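천 다루기 로봇 실증 사업 진행 보고: 공개 시연일 운영 결과

수신: 스텐드몬트(Stendmont) 재단 지원사업 담당
발신: 드렐턴(Drellton) 작업실 운영팀
작성일: 2025-02-14
과제명: 산두라(Sandura), 부드러운 물체 조작 실증

요약

지난번 보고에서 약속드린 첫 공개 시연일을 무사히 마쳤습니다. 하루 동안 431명이 다녀가셨고, 준비하면서 걱정했던 것보다 훨씬 즐거운 하루였습니다! 시연 작업은 천을 집어 들고, 펴고, 반으로 접는 세 단계로 진행했고 총 54회를 돌렸습니다. 아래에 당일 진행 내용과 방문객 반응, 저희가 새로 알게 된 문제, 다음 시연까지의 계획을 적습니다. 예산 집행 내역은 별도 서식으로 제출합니다.

준비 과정

시연 작업을 무엇으로 할지가 제일 오래 걸렸습니다. 처음에는 상자 쌓기도 후보에 있었는데, 저희 과제가 부드러운 물체를 다루는 일인 만큼 어려워도 천으로 가자고 뜻을 모았습니다. 상자는 어느 쪽에서 보아도 상자이지만 천은 한 번 놓을 때마다 모양이 달라집니다. 그 점을 방문객이 눈앞에서 보시는 것이 이번 행사의 핵심이라고 생각했습니다.

제어 프로그램은 코코(Cocco) 버전을 그대로 썼습니다. 행사 직전에 새 기능을 넣고 싶은 유혹이 컸지만(정말 컸습니다) 참고, 대신 학습 자료를 늘리는 데 시간을 썼습니다. 사람이 원격으로 조종해 모은 천 조작 기록이 1292건이 되었고, 그중 절반 이상이 가장자리를 찾아 집는 동작입니다. 에토레 가티(Ettore Gatti) 선임이 기록을 하나씩 다시 보면서 중간에 끊긴 것과 표기가 틀린 것을 골라냈습니다. 이 작업 덕분에 행사 전 주의 내부 점검에서는 첫 집기가 눈에 띄게 안정되었습니다.

관람 동선도 미리 정했습니다. 입구에서 과제 설명판을 보고, 작업대 앞에서 시연을 보고, 옆방에서 직접 조종을 해 보는 순서입니다. 작업대 앞에는 관람선을 두고 비상 정지 단추는 진행 요원 손이 닿는 곳에 두었습니다. 당일 비상 정지를 누른 일은 없었습니다.

시연 당일

오전에는 학교 단체가 많았고 오후에는 근처 세탁업체와 봉제업체에서 오신 분들이 많았습니다. 두 무리의 관심이 무척 달라서 설명하는 저희도 재미있었습니다. 학생들은 로봇이 실패하는 순간을 가장 좋아했습니다. 천이 미끄러져 떨어지면 탄성이 터지고, 다시 집어 올리면 박수가 나왔습니다. 업체 분들은 속도와 정확도를 물으셨고, 젖은 수건도 되는지, 단추가 달린 옷도 되는지, 한 대로 두 가지 크기를 섞어 처리할 수 있는지 같은 현장 질문을 쏟아 내셨습니다. 지금 단계에서는 모두 "아직 안 됩니다"라고 답해야 했지만, 질문 자체가 저희에게는 귀한 자료라서 빠짐없이 적어 두었습니다.

설명에서 가장 반응이 좋았던 부분은 손목 카메라 화면이었습니다. 옆 모니터에 로봇이 보는 장면을 그대로 띄워 놓았더니 다들 로봇 팔보다 화면을 더 오래 보셨습니다. 노란 천이 화면을 거의 다 채우고, 굵은 주름이 집게 끝 사이로 모이는 모습만 보아도 로봇이 무엇을 구별해야 하는지 금방 이해하시더군요. 어느 쪽이 진짜 가장자리이고 어느 쪽이 그냥 접힌 자리인지 방문객끼리 토론이 벌어지기도 했습니다.

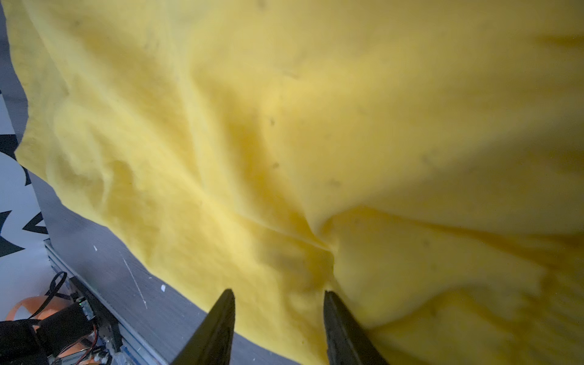 시연 결과

54회 가운데 대부분은 집기까지 문제없이 갔습니다. 어려움은 그다음 펴기 단계에 몰렸습니다. 집게가 천 한 겹이 아니라 두 겹을 함께 물면 들어 올려도 주름이 풀리지 않고, 그 상태로 접기에 들어가면 모양이 틀어집니다. 내부 점검 때도 있던 문제인데, 당일에는 방문객이 천을 직접 구겨서 놓게 해 드렸더니 저희가 한 번도 만들어 보지 않은 모양이 계속 나왔습니다. 특히 아이들이 공처럼 꼭꼭 뭉쳐 놓은 천은 정말 강적이었습니다!

실패한 회차도 전부 기록으로 남겼습니다. 저희가 작업실에서 억지로 만들려고 해도 잘 안 나오는 모양들이어서, 다음 학습에 그대로 쓸 생각에 팀 전체가 들떠 있습니다. 회차별 결과표는 붙임 1에 있습니다.

직접 조종 체험

체험 방은 예상보다 줄이 길었습니다. 한 사람당 시간을 짧게 잡았는데도 오후에는 대기 순번을 나누어 드려야 했습니다. 짧은 연습만으로 천을 집어 옆으로 옮기는 데 성공하신 분이 많았고, 봉제업체에서 오신 한 분은 저희 팀보다 깔끔하게 가장자리를 잡아내셨습니다. 손으로 천을 오래 다뤄 온 분은 어디를 먼저 잡을지 보는 눈이 다르다는 것을 배웠습니다. 이분께 조작 자문을 부탁드렸고 긍정적인 답을 받았습니다.

체험 중 모인 조종 기록은 동의서를 작성하신 분의 것만 보관합니다. 이름과 얼굴은 기록에 포함하지 않습니다.

개선할 점

설명판 글씨가 작다는 의견이 여러 번 나왔습니다. 다음에는 글을 줄이고 크게 뽑겠습니다.

모니터가 한 대뿐이어서 뒤쪽에 선 분들은 손목 카메라 화면을 보기 어려웠습니다. 한 대를 더 두고 싶으며, 장비 항목 안에서 처리할 수 있는지 검토를 부탁드립니다.

두 겹 집기를 알아차리는 기능이 필요합니다. 집게에 걸리는 힘과 손목 카메라 화면을 함께 보는 방식을 시험하고 있습니다. 초기 결과가 꽤 좋아서 어서 보여 드리고 싶지만, 수치는 반복 시험을 마친 뒤 보고드리겠습니다.

다음 단계

다음 공개 시연은 4월에 열 계획입니다. 그때까지 조작 기록을 1997건으로 늘리고, 두 겹을 물었을 때 스스로 놓고 다시 집는 동작을 넣는 것이 목표입니다. 천 종류도 얇은 면과 수건감까지 넓혀 보려고 합니다. 세탁업체 한 곳에서 실제로 쓰는 수건을 빌려주겠다고 하셔서 일정을 맞추고 있습니다.

재단 담당자께서도 4월 시연에 꼭 와 주셨으면 합니다. 관람도 좋지만 체험 방에서 직접 조종해 보시기를 권합니다. 날짜가 정해지는 대로 초대장을 보내 드리겠습니다.

붙임 1. 시연 회차별 결과표
붙임 2. 방문객 질문 모음
붙임 3. 체험 참여 동의서 양식

문의: 드렐턴 작업실 에토레 가티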